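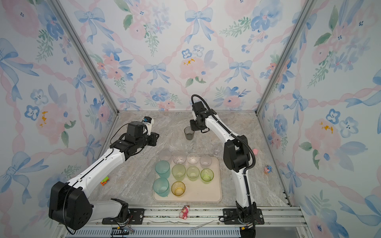
Suha Smadi wrote in, under the earlier post on trays, to ask whether a set of mixed plastic cups needs its own tray at all, or whether a shelf does the same job. I have used the Cestier tray for 14 days with that question in mind, and the rest of this review is an answer to it.

Cestier serving tray, beige, rectangular, rounded corners
Tested with: assorted plastic cups, clear and colored
Surface: marble-patterned
Price paid: 585, tray only

Capacity. Ten cups stand in it in loose rows with room left at one front corner. I keep clear cups along the far edge and the teal, green and yellow ones nearer the front. Rows drift when the tray is carried. There are no dividers, and the product page at Bamstead does not claim any.

Rim. High enough to stop a cup from sliding off on a level carry. It will not hold a cup that has already tipped. The rounded corners waste a little space with wide bases but wipe out in one pass, where the square-cornered Larnia tray I had before needed a brush.

Color. Beige is the weak point of the design if the counter is also in the gray-beige range. Tray and surface run together in low light. The same applies to clear cups: one set down beside the tray on a marble pattern is hard to find again, and I have knocked over two that way. Colored cups do not have this problem. Dark smoky ones do not either.

Residue. Clear plastic shows everything. A pinkish-white trace at the rim or a bit of residue in the base is obvious on a clear cup and much less so on a frosted one. Rinse before stacking – dried residue makes nested cups stick.

Stability. Flat base, no feet. On a smooth surface it moves under a firm push. A thin silicone mat fixes this and is not included.

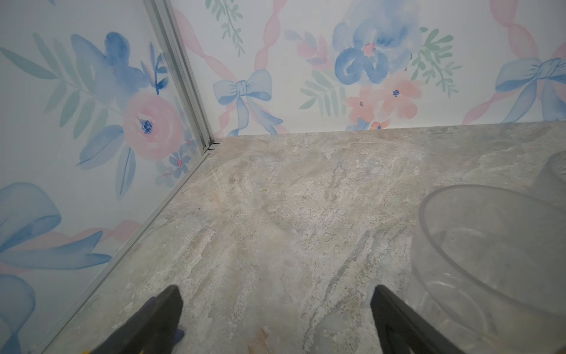
Karim Bataineh asks in the comments if the marble pattern hides stains as well as it hides clear cups. Partly. The taupe and gray patches absorb crumbs and water spots visually, but anything rusty or orange stands out against the veining, even a faint smudge. Check the surface with the tray lifted off, and wipe along the edging strip where it meets the wall.

The Liao tray at 1,249 has a raised grid and holds rows properly. I returned it. The grid fits one base diameter, and my cups come in several.

Verdict: adequate tray, sensible size, poor color choice for a pale counter. To Suha's question – a shelf stores cups equally well, but the tray moves all of them in one trip. Buy it in a darker color if Bamstead restocks one.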